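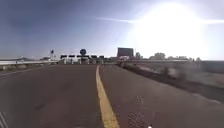 Varko Drive Kit – Project Report
Yeshi Gebretsadik, partner: Eamon Ní Mhurchú
2025-04-25

So our project was to test the Varko kit and say if our department should buy more of them. It's a driving add-on: one camera, a small computer and software that finds lane lines and tells the vehicle where to steer. Eamon did the wiring and I did the software (and most of the complaining).

Setup

The manual says setup takes 10 minutes. It took us a whole afternoon! The camera mount is great, really solid, but the calibration tool kept crashing until we switched to the older version from the Orkico download page. After that it was smooth. I'd still tell Varko to fix the manual, because page 14 has two of the cables swapped.

What we looked at

We mostly wanted to know how the lane finder handles boring real roads with bad light. The approach to the toll plaza was my favorite test. You've got one solid yellow line running straight up to the booths, faded asphalt with dark patches on both sides of it, and a huge sun glare on the upper right. The right edge is the hard part – the pavement just crumbles off into dirt and there's no neat border to follow. I figured the yellow line would be easy for the kit and the right edge would be a mess, and our logs agreed with me. We scored 69 percent on right edges over all our clips, and the yellow line was way better.

The glare setting helped a lot, by the way. It's off by default and hidden three menus deep, no idea why.

Would I buy it?

Yes, for a class. The price is fair and Tekleab support answered our email the same day. I gave it 7 out of 10 and Eamon wanted to go lower over the cables. We didn't get to try the Skivaner plug-in, so that's still on our list, along with night driving.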